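Asunto: Re: [delegadas] Asamblea anual de diciembre, plazos y cuotas
De: Gerardo Martinelli
Fecha: 22 de septiembre de 2020

Lorena Urrutia escribió:
> Queridas todas, queridos todos:
> La asamblea de representantes se celebrará en diciembre en la sede de
> Prorndale. Esperamos a 152 delegados de 14 secciones. La inscripción
> cuesta 95 euros e incluye las comidas y la cena de clausura. Rogamos
> confirmar cuanto antes.

Lorena, gracias por el aviso, pero me quedan dudas. El año pasado también se esperaba a todo el mundo y en la votación del presupuesto faltaban tres secciones enteras. ¿Los 152 son inscritos o son la suma de las plazas que nos tocan por estatuto? Me temo lo segundo. 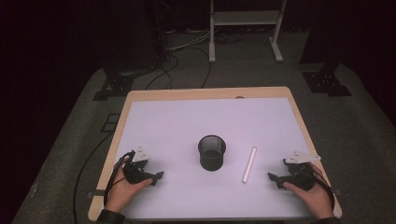
Lo de la cuota tampoco lo veo claro. Con 95 euros por cabeza la sección de Primivetti, que es pequeña, tendrá que elegir entre mandar a sus delegados o pagar el boletín. Y la cena de clausura — perdonad que insista — la pagamos también los que nos volvemos a casa esa misma tarde. Pedí el desglose hace unas semanas y sigo esperando.

Tampoco entiendo que el orden del día lleve 11 puntos y que el cambio de estatutos sea el último, cuando media sala ya está pensando en el tren. En Diltgate pasó igual y se aprobó a mano alzada sin que se leyera el texto.
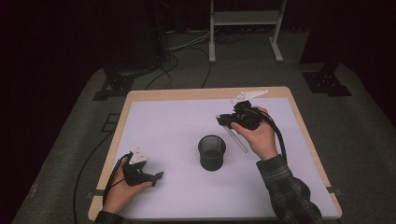

Giorgia Cirillo me contestó por privado que el orden lo fija la mesa saliente y que cualquier sección puede pedir que se altere, siempre que lo haga por escrito antes de la apertura. También me dijo que la de Kaushik ya lo ha pedido. Bien, pero eso no figura en la convocatoria y debería figurar.

Sobre seguir la asamblea a distancia, Rozália Vondráček propuso un sistema de voto por internet. No me opongo, aunque quisiera saber quién comprueba las identidades y qué ocurre si se corta la conexión a mitad de un recuento.
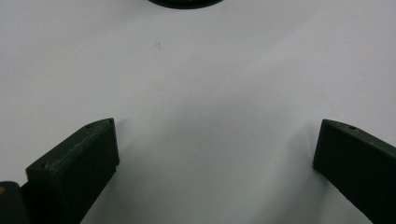

¿Hasta cuándo se pueden presentar enmiendas? Según el reglamento vigente, hasta 14 días antes de la sesión inaugural, firmadas por dos secciones. Yo llevaré una sobre las cuotas y Remo Villa firma por la suya.

Mientras no vea el desglose, mi sección no confirma.

Un saludo,
Gerardo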